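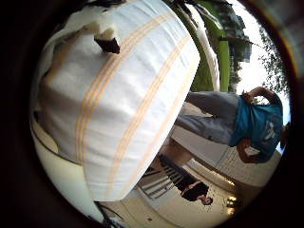 *Item 4: white bundle with pale orange stripes, outdoor handling area, green pillar behind.*

**Outdoor Linen Handling – Inspection Checklist and Comments**

Site: Llewellyn House, garden side
Inspector: Noreen Ghumman
Accompanied by: Cirilo Solís, linen services
Period: December

Ratings used: S = satisfactory, A = action required, N = not inspected.

**1. Access and ground**

- Route from the linen store to the garden clear of obstruction – **S**
- Ground free of standing water and loose stone – **S**
- Edging beside the planting secure – **A**

*Comment:* One length of edging near the steps has lifted and should be refixed. Until then the route is to be used in daylight only.

**2. Pillars and fixed structures**

- Paintwork sound, no flaking at hand height – **S**
- No hooks, wire or nails left in pillars – **A**

*Comment:* Two nails were found at shoulder height on the pillar nearest the gate. Linen has been torn there before (see report 131). Removal requested.

**3. Trees and planting**

- Branches clear of the handling area – **A**
- Leaf fall cleared before linen is brought out – **S**

*Comment:* Low branches are to be cut back. Tanveer Naqvi has asked that this be done before the bedding from the upper floor is next aired.

**4. Bundles**

- Outer cloth intact at seams and corners – **S**
- Loose flaps tucked in before lifting – **A**
- Bundle within the lifting limit for one person – **S**
- White and coloured articles kept apart – **S**

*Comment:* The striped bundle has a crumpled flap of cloth folded over on itself. Flaps of this kind can trail underfoot and must be tucked in or tied. The light wrinkling is acceptable; striped articles are pressed on return to the store.

**5. Staff and clothing**

- Loose trousers secured at the ankle when carrying – **N**
- Closed footwear worn – **N**
- Second person present for large bundles – **S**

*Comment:* Footwear and trouser hems will be checked at the next visit, when Amna Bangash will have the full rota available.

**6. Records**

- Linen register up to date – **S**
- Damaged articles entered on the day – **A**

*Comment:* The register stands at 2,739 articles, of which 17 are marked for repair. Three of those entries carry no initials. Mr Solís has undertaken to complete them.

**Actions**

| Item | Action | Responsible |
|---|---|---|
| 1 | Refix edging | T. Naqvi |
| 2 | Remove nails from pillar | T. Naqvi |
| 3 | Cut back low branches | Grounds contractor (Gaslow) |
| 4 | Remind staff about loose flaps | C. Solís |
| 6 | Initial outstanding entries | C. Solís |

Copy to Fongchan Jitpraphai for the premises file.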